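Plernar Opens Sign-Ups for Its May Bedroom Reset

By Pui-shan Shek, Plernar

I've been folding other people's laundry for a living for a good long while now, and I still get excited about a bed. It's the biggest flat surface most of us own, so everything lands on it! This May we're running the Bedroom Reset again, with room for up to 200 households, and I'd love yours to be one of them.

You pick one bedroom and we come over for 2 hours. We start with whatever is on the mattress — clothes first, pillows next, then the cover and the skirt. My colleague Tõnu Mets handles the shirts and jackets (he's much faster than me with sleeves, and he knows it).

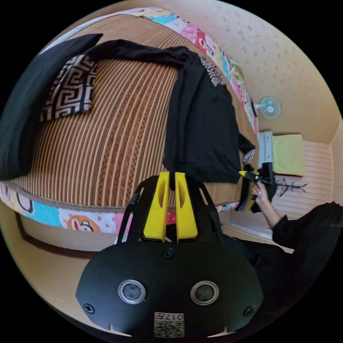
A striped cover, a patchwork skirt with cartoon characters, and a big black garment laid across the middle.

I'm very fond of a cartoon print next to a serious stripe, by the way. We won't ask you to buy matching sets or hide the fun stuff. "Keep the colors you like and fold the rest of it flat," is how Tõnu puts it, and he says it at pretty much every visit.

Sign-ups are open now at our Stindley shop, 222 Sithole Street, from nine in the morning. Bring your address and a rough idea of your bed size. Questions go to me at the front desk, extension 722.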